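Ticket: Storage – basket insert, upper board tips when loaded
Status: Closed, with grumbling
Opened by: Naa Asante
Product: Briltitz two-board insert set, used in a wire basket
Queue: Voltonura Home Support

Opening message

The upper board in my basket tips. I put a food container on the front half and the back edge lifts like a drawbridge. The insert is advertised as turning one basket into two useful levels, and so far I have one useful level and a catapult.

The lower board is fine. It lies at the bottom and asks nothing of anyone. The leaflet has a single drawing of a smiling person, which I did not find helpful.

Reply from support, 9:20 a.m.

Hi Naa, thanks for writing in. Could you tell us which way up the upper board is sitting, whether it touches the wire on all sides, and what you are putting on it? The board is rated for 700 grams. Please also try it with the basket on a flat surface, out of the cabinet.

Reply from Naa, 10:05 a.m.

Basket is out on the table, on the blue sheet I use when I don't want to scratch the wood. Both boards in.

Which way up: I can't tell. Both sides look the same to me. If there is a correct side, it is keeping that to itself.

Touching all sides: it is now. I took it out, turned it end for end and pressed the corners down until it lay flat. Before that, one corner was riding on a cross wire, and I had been blaming the leftovers.

Load: one round glass container with a clip lid, toward the back. The kitchen scale is a Drirel and reads high by whatever it feels like, but it says nearly 700 with soup in and I am choosing to believe it. The square plastic one is next. It only weighs 125 grams empty, so if that brings the whole thing down I will want my money back.
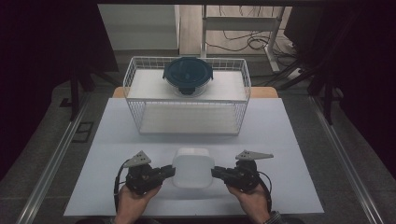

Attachment 1: both boards in, round glass container on the upper one, square container not yet in the basket.

Reply from support, 11:40 a.m.

Thanks, that helps. The upper board looks flat to us. A board resting on a cross wire at one corner will rock as soon as weight goes on the opposite side, and that matches your first message. Please empty the soup for now and add the square container in front of the glass one. Press lightly on each corner and let us know if anything moves.

Reply from Naa, 1:15 p.m.

Soup emptied, into me. Glass container back, square one in front of it. Pressed all the corners. Nothing moved. I then pressed harder than you asked, in a spirit of inquiry, and got a small creak but no drawbridge.

Put 200 grams of rice in the square one. Still flat. Moved the basket to the cabinet, where it caught on the Kassab hinge – a separate feud, please don't open a ticket for it – and the board stayed put through the bump.

Support note

Cause: upper board seated on a cross wire at one corner.
Fix: remove, turn end for end, press all corners down before loading.
Leaflet feedback passed to Briltitz. Closing unless we hear back.

Last reply from Naa, 4:30 p.m.

Fine to close. Please tell them the smiling person could be pointing at a corner.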